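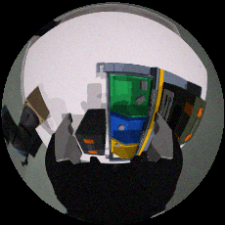 Can a cheap two-finger gripper keep up with a pricey one? On simple parts it can, as long as you pick the fingers and the controller settings together. That's the short version of what Faisal Sethi told me when I dropped by the Dandenbridge lab in July, and I've been chewing on it ever since.

Faisal and his colleague Joni Miettinen have spent the summer comparing two grippers, the Kisasen and the Bakivico, and they're doing most of it in simulation. Same arm, same table, same tray of colored parts, over and over. By the time I showed up (a little before 9 a.m., coffee in hand) they had logged 2,012 grasp attempts, and Joni was already grumbling that the first batch would have to be thrown out over a bad friction setting. So call it almost 2,000 that count!

What surprised me is how much of the talk was about cameras. I came for grippers! But the two of them keep going back and forth between a view down the fingers and a view from across the room, and they don't agree on which one the controller should trust. Joni likes the close view for the last bit of the approach. Faisal says it's great until the gripper body blocks the part you want, and then you're guessing — he'd take the wide shot and a slower arm any day.

The wide one is also just easier for a visitor like me to follow. You get the whole arm with its light blue joint caps, the black gripper down in the gray tray, and the dark green boxes sitting there next to the yellow, blue and green pieces.
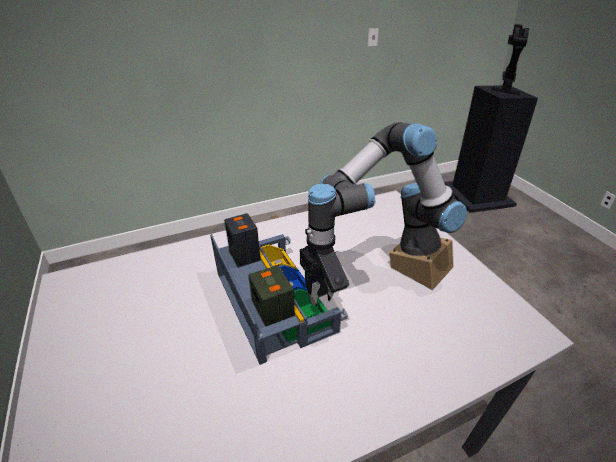 What's next for the comparison

The controller gets swapped next. They've been running everything on Seidel, which both of them like, but Faisal wants to see whether the Bakivico's extra misses come from the gripper or from the way Seidel closes it. Joni has a bet going that it's the closing speed. I'm with Joni on this one, for what it's worth (not much — I write about this stuff, I don't build it).

After that come five new finger shapes, all to be tried in simulation before anything gets printed. Faisal promised to send me the numbers for both grippers when that round is done, including the ugly ones, and I'll post them as soon as they land in my inbox.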